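Taipe Gear Assembly Cell: Progress Report to the Monurine Fund 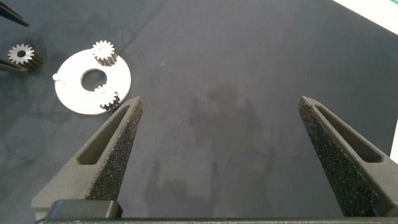
Pristdale, Jul 12, 2024

The reporting period was dominated by a gripping fault at the gear placement station. The robot is required to seat metal spur gears on a white carrier disk. Of 957 placement attempts logged, 200 ended in a dropped or tilted gear, and testing was suspended under the site safety rules after one gear was thrown clear of the mat.

Inspection at Drirkidholm traced the fault to the closing force setting, which had reverted to its default following a controller restart. The textured inner faces of the fingers were checked and found to be within limits. The setting is now locked, and the cell will not start until an operator confirms it.

Testing has resumed at reduced speed. A further 700 attempts are planned before full speed is restored. The final milestone remains December, and no additional funds are requested.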